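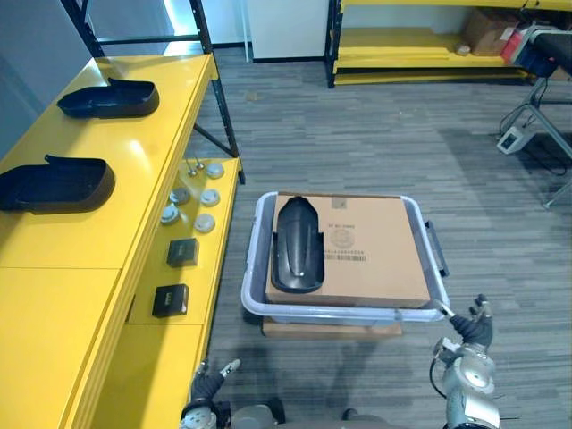

Temps de lecture : 2 minutes

Le ferry de Fosthorpe

Thaís Dantas arriva au port avec une valise et un gâteau qu'elle avait acheté pour sa tante. Le ferry pour Tonuslow était déjà parti. Elle voyait encore sa lumière, petite et jaune, qui montait et descendait derrière la digue.

L'homme du guichet lui expliqua que le prochain bateau était à six heures du matin, si le vent était d'accord. Il parlait lentement, comme on parle aux étrangers, et elle lui répondit lentement aussi, par politesse.

- Il y a une salle d'attente, dit-il. Le chauffage marche d'un seul côté.

Elle s'assit du bon côté. Sur le banc d'en face dormait un vieux monsieur avec un chien sur les pieds. Le chien s'appelait Leka, c'était écrit sur son collier en lettres rouges. Il regardait le carton du gâteau avec beaucoup de sérieux.

Thaís sortit la lettre de sa tante et la lut encore une fois. La tante écrivait que la maison avait 109 ans et qu'elle-même en avait 92, et que l'une des deux allait tomber avant l'été. Elle écrivait aussi que les poules étaient mortes, que le voisin était devenu aimable et qu'il fallait venir. Ce dernier mot était souligné deux fois.

Elles ne s'étaient pas vues depuis l'enterrement de sa mère. Ce jour-là, il y avait eu une dispute à cause d'une armoire. Thaís ne se souvenait plus qui voulait l'armoire et qui ne la voulait pas. Elle se souvenait seulement de sa tante debout dans l'escalier, avec son manteau boutonné de travers, qui disait : « Eh bien, brûlez-la. » Personne ne l'avait brûlée. L'armoire était restée chez un cousin, et le cousin avait déménagé.

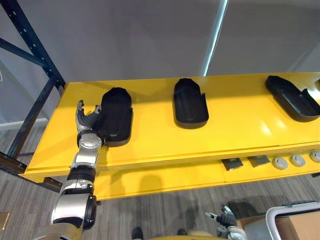
Tonuslow, décembre

Le bateau partit enfin, avec une heure de retard. La mer était grise et presque plate. Au milieu de la traversée, le vieux monsieur vint s'asseoir à côté d'elle et demanda chez qui elle allait. Elle dit le nom de sa tante. Il resta un moment sans parler.

- Alors c'est vous, la nièce de l'armoire, dit-il.

Elle sentit que son visage devenait chaud. Il lui raconta que toute l'île connaissait cette histoire, les 320 habitants, même ceux qui étaient nés après. Lui, il était le voisin. Il était allé à Fosthorpe pour les yeux du chien, et il rapportait des gouttes qui coûtaient plus cher que le chien.

- Elle est malade ? demanda Thaís.

- Elle est vieille. Elle crie après moi le matin, et le soir nous jouons aux cartes.

Sur le quai, une camionnette attendait, avec « Pikis » peint sur la porte. C'était l'épicier, qui transportait le pain, le courrier et les visiteurs. Ils montèrent tous les trois devant, le chien sur les genoux de Thaís, le gâteau sur les genoux du voisin. La route suivait les murs de pierre pendant roughly deux kilomètres, puis elle tournait vers une maison blanche, un peu penchée.

La tante était devant la porte. Elle était devenue très petite, et son manteau était boutonné jusqu'en haut - correctement, cette fois.

- Tu as maigri, dit-elle. Qu'est-ce qu'il y a dans ce carton ?

- Un gâteau aux noix.

- Je n'ai plus les dents pour les noix.

Elle prit quand même le carton et entra la première. Dans le couloir, à la place où l'on posait autrefois les bottes, Thaís vit l'armoire.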